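Student Projects > Health & Daily Life

Sleeping Better in Rumdale Hall: What Changed When We Changed Our Evenings

Our group wanted a topic we could test on ourselves, and sleep won right away. Everybody in Rumdale Hall complains about being tired, and we wanted to know if small changes in the evening would make a difference we could measure. We started in October with 19 students, all living on the same two floors, and every one of them filled out a paper sleep diary each morning before breakfast.

The first week was just for collecting a baseline. People wrote down when they turned off the light, how long they thought it took to fall asleep, and how rested they felt on a scale from one to nine. We were thrilled with how seriously everyone took it! 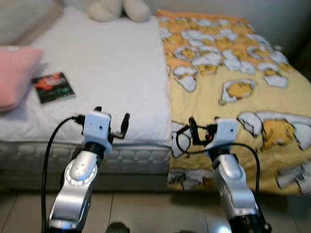

After the baseline we asked for two changes: no screens after 10 p.m., and lights out at the same time every night, weekends included. The second one was much harder. Seven people told us they kept it up the whole way through, and the rest slipped at least once, mostly on weekends — which is fine, because they wrote that down too.

In the end we had 240 diary entries we could use. Some were missing a bedtime or were impossible to read, so we left those out before doing any averages.

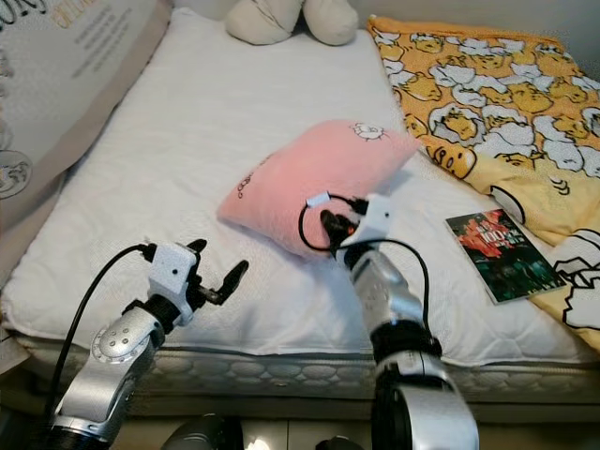 Noise came up in the comments far more than we expected. The Bainbridge side of the building faces the bus stop, and students there wrote about engines and voices almost every night. Bedding got plenty of comments too, and opinions were all over the place. One person swore by a bare quilted white mattress with a single pink cushion on it, while another wanted four blankets even with the heat on. We would love to study that properly another time.
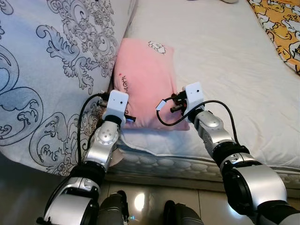

Did the fixed bedtime help more than the screen rule? Our diaries can't separate the two, as both changes started on the same night. Next time we would bring them in one by one, with a full week between them.

The average rested score went up by a little over one point, and the biggest jumps came from people who had started out lowest. We know that diaries depend on memory and mood, and that we had no comparison group. Still, several students have kept their new bedtime, and two of us in the group are doing it as well.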